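Cuaderno del proyecto, semana no sé cuál

18 de abril de 2019

Escribo esto deprisa que mañana hay que entregar el informe de avance y todavía me faltan las gráficas. Pero si no lo apunto ahora se me olvida, como pasó con lo de los cables en febrero.

Resumen para quien llegue nuevo: proyecto de fin de grado, cuatro en el grupo, un humanoide con dos brazos y pinzas de dos dedos, y la idea es que haga tareas de baño. Recoger cosas de la encimera, mover el jabón, tirar algo a la papelera. Suena a poco. A mí también me sonaba a poco en octubre.

Le llamamos Fustel. Era el nombre de la carpeta donde estaba el código de prueba y se quedó así. El informe oficial pone "plataforma bimanual" porque el tutor no quiere nombres raros en la portada.

Lo de esta semana, por partes y sin orden.

Primero, la calibración de las muñecas. Teníamos un desfase en la izquierda que nos comía todos los agarres. Tres tardes mirando el código y era un tornillo. Un tornillo flojo en el soporte. Lo apretamos, recalibramos, y pasamos de 19 agarres buenos a 31 sobre la misma tanda. No es para tirar cohetes pero el gráfico por fin sube.

Segundo, la teleoperación. Seguimos grabando demostraciones a mano, uno mueve los brazos y otro va apuntando en la hoja qué salió mal. Objetivo del informe: 200 demostraciones. Llevamos 53 limpias. Las otras no valen, o se cortó la grabacion o la pinza cerró en el aire. He propuesto bajar el objetivo y me han mirado mal. Bueno, pues a grabar en vacaciones.

Tercero, el concurso. Nos hemos apuntado al Stenari, que es en junio, categoría de estudiantes, prueba doméstica. Las bases son catorce páginas y las he leído en el autobús. Lo importante: la prueba es en una vivienda que no conocemos, nos dan un rato para mirar y luego el robot trabaja sin que lo toquemos. O sea que todo lo que hemos ajustado para el laboratorio nos sirve a medias. De ahí que hayamos salido a buscar baños de verdad. El primero fue un aseo de la facultad y era imposible, no cabían ni los brazos abiertos. El segundo es un piso que nos dejan por las tardes, con un baño grande. Mucho mejor.

Transportar a Fustel es un capítulo aparte. No entra de pie en la furgoneta. Va tumbado, con mantas, y cada vez que hay un bache los cuatro nos callamos. El ascensor del piso tiene la puerta estrecha y hay que meterlo de lado, uno empuja y otro aguanta la cabeza. Veinte minutos por viaje. Ya lo hacemos casi sin discutir. 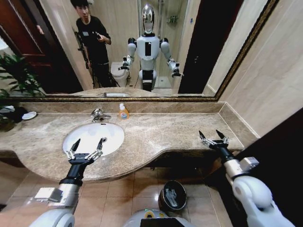 Los espejos son mi parte del proyecto y mi dolor de cabeza desde hace un mes. El detector de profundidad se cree que detrás del cristal hay otra habitación, y planifica como si pudiera meter el brazo ahí. En el laboratorio teníamos uno pequeño, de mesa, y con una máscara rectangular lo apañabamos. En este baño el espejo ocupa casi toda la pared de encima del mármol, y dentro sale todo otra vez: el robot con las pinzas por delante, el compañero de negro con el móvil, el váter, la ducha. Para el detector eso son una persona y un robot más. La máscara rectangular ya no me vale tal cual, porque a la izquierda la planta se mete por delante de la esquina y si tapo toda la zona pierdo las hojas, que sí son un obstáculo real. Estoy probando a detectar primero el marco, que como es dorado oscuro y con adornos en principio se separa bien de la pared beige, y después recortar lo que esté delante. Va lento. Muy lento.

Otra cosa de la encimera: el borde hace curva. Nuestro planificador supone un borde recto, lo puse yo así en noviembre pensando "ya lo cambiaré". Pues ya toca. De momento le he metido un margen de seguridad a lo bruto y el brazo derecho se queda más lejos de lo que debería.

Pendiente para la semana que viene:
arreglar lo del borde
repetir las demos del jabón con la pinza izquierda
escribir al Van Dijk por las yemas de goma, que las nuestras están gastadas (es la tienda de repuestos, tardan una eternidad)
pasar los datos al disco gordo antes de que se llene el portátil otra vez
leerme el trabajo del grupo de Claltdale, que al parecer también pelean con reflejos en cristales

Si alguien ha lidiado con espejos y cámaras de profundidad que me deje un comentario, de verdad, cualquier cosa me sirve. He visto a gente que pone pegatinas en las esquinas pero en el concurso no dejan tocar nada de la casa.

Me voy a por las gráficas. La de agarres ya está, falta la de tiempos y no encuentro el csv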